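Leave the old windows alone

Third week of May and I have had this argument three times already. Once at a dinner, once in a parking lot, once with my own brother on the phone. So I'm writing it down, fast, before the next one. 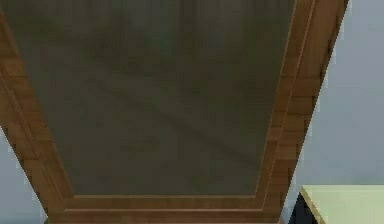
The sales pitch

You know how it goes. Somebody buys an older house. Within a month there's a flyer in the door, then a guy on the porch with a tablet. He puts his hand near the sash and makes a face. Drafty. Oh, very drafty. These are original? Wow. And then the number comes out, and the number is big, but don't worry, there's financing.

My guy wanted to replace every window in the house. Every one. Including the little one in the pantry that doesn't open and looks at the neighbor's chimney. He had not looked at the pantry one. He'd counted it from the sidewalk I guess.

I said I'd think about it. He said the price was good until he left the driveway. That's a direct quote. That alone should be enough to end the conversation, and for a lot of people it isn't, because the house is cold and they're tired and the man has a brochure.

What's wrong with them

Usually not much. That's my whole position and I could stop here.

An old wood window is a pile of simple parts. Wood, glass, putty, a cord, a weight, a pulley, paint. Each of those wears out on its own schedule and each can be swapped without touching the others. Cord snaps, you buy cord. Putty falls out, you put in putty. A pane cracks and the glass counter at the hardware store cuts you another while you wait and complain about parking.

A new sealed unit is one thing. When the seal goes it fogs up between the panes and there is no getting in there with a rag. You replace the glass unit if the maker still sells that size, and if they don't, well. Now you're replacing the window you bought to replace the window.

I lived in an apartment in Jendport for years with sealed units, and two of them had gone milky before I moved in. Nice view of the river, supposedly. I saw it as a sort of gray suggestion. The landlord had the paperwork for the warranty. The warranty was held by a company that had changed its name. You can guess the rest and I don't want to relive it.

The draft thing

OK so the draft. People always get me here, or think they do.

Yes, old windows leak air. A window that has been painted eleven times and then forced open with a putty knife is going to leak air. But where? Go around on a windy night with a stick of incense and find out. In my house it was the gap where the two sashes meet, and the casing, and one pulley hole that whistled. The glass was fine. The glass was just sitting there being cold like glass does.

Weatherstrip at the meeting rail. Caulk behind the casing. A sash lock that pulls the two halves together tight, which is what a sash lock is for, most people think it's for burglars. Then a storm window on the outside if you get real winters. I spent $384 on supplies for the front rooms, and a chunk of that was a heat gun I still use and a respirator I should of bought years earlier.

The quote for those same rooms, I won't print it. It had a comma in it.

And I'm not going to pretend I know what your heating bill will do. Mine went down. I also started closing the door to the upstairs that year, and it was a mild January, so who knows. What I can tell you is that I stopped wearing a hat to read.

The part about skill

Here's where my brother gets annoyed. He says fine, but I don't know how to do that, and neither do you.

He's right, I didn't. I took a Saturday-type class, the kind at the back of a lumberyard with bad coffee. The woman who ran it, Lamduan Sriwong, had been fixing sashes for decades and had no patience for anybody's feelings about it. She gave each of us a sash and a chisel and told us to get the old putty out without breaking the glass. I broke the glass. She handed me another one. I didn't break that one.

It is not a hard skill. It's a slow one. The first window took me most of a month of evenings, the second took a week, and after that I quit keeping track. The worst of it is paint, and I do mean that seriously - if your house is old enough, assume lead, get a test kit, wet everything down, keep the kids out, and if you're not up for it then pay somebody who is certified. I'm all for doing it yourself and I'm not for poisoning the dog.

But paying somebody is also fine! This gets lost. The choice gets set up as weekend hero versus new vinyl, and there's a whole trade in between. A person with a van who'll take your sashes away, put up plywood, and bring them back working. There used to be a lot of them. There are fewer now becuase everyone was told the windows were garbage.

Money goes somewhere

Which gets me to the thing I care about more than drafts.

When you pay for a repair most of the money goes to a person's time, and that person probably lives near you. When you pay for replacement a lot of it goes to a factory and a showroom and the ad on the radio and the guy with the tablet. I've got nothing against factories. But Bhavana Ramasamy, who did the two upstairs windows I was scared of, spent my check in the same town I earned it in. Her kid goes to the school at the end of my street. I see the van.

And the old ones, where do they go? Dumpster. I walked past a house on Magnusson Street last spring where they'd pulled all of them out in one morning. Sashes stacked in the dumpster with the glass still in. Tight straight grain, not a bit of rot I could see, the kind of lumber you can't get at the store now at any price I'd pay. I asked if I could take a couple. The crew said sure, take them all. I took four and my wife asked me what exactly the plan was. There was no plan. They're in the garage. One of them may become a cold frame.

Things people say back

"But I can't open mine." Painted shut. Score the line with a knife, work it loose, go easy. Takes an afternoon and some swearing.

"But I can't clean the outside." OK, this one I give you. Tilt-in sashes are nice to clean. I clean mine twice a year and hate it both times.

"But the noise." A good storm window helps a lot with noise. More than I figured it would. I'm on a bus route.

"But they look bad." They look bad because nobody has painted them. Anything looks bad if you don't paint it.

"But my realtor said." Your realtor would also like you to rip out the tub.

"But rot." Yes. Rot is real. A sill that you can push a screwdriver through is a sill that needs work, and sometimes the whole thing is so far gone there's nothing to save. I've seen those. Replace those. I'm not running a religion here. I'm saying look at each one before you sign for all of them, which is a thing you'd do with teeth.

What bugs me most

It's the word "upgrade." It has gotten into everything. We don't fix the toaster, we upgrade. The phone, the couch, the front door. It makes keeping something sound like a failure of ambition, as though you were stuck.

I don't feel stuck. I have a house with wavy glass in the front, and in the late afternoon it throws these wobbly lines across the floor and the cat goes and lies in them. You can't order that. Well, you probably can, somebody will sell you new wavy glass, and it'll cost more than my car.

There's a pleasure in knowing how a thing in your own house works, too. I know what's inside that wall pocket now. A cast iron weight on a cord, going down when the window goes up. It's been doing that since before my grandparents met. I took the cover off and there it was, hanging in the dark with a bunch of dust and a marble. A kid's marble, green. I put it back in with the weight when I closed it up, dont ask me why.

If you do one thing

Don't sign anything on the porch. Pick the worst window you've got, just the one, in the room you use most. Fix it or hire it out. Live with it through a winter. Then decide on the rest, with your coat off, when there's no one standing in the driveway running a clock.

And if you end up with new ones after all that, fine, it's your house. Put the old sashes out by the curb with a sign on them though. I have room for maybe two more in the garage and I haven't told my wife.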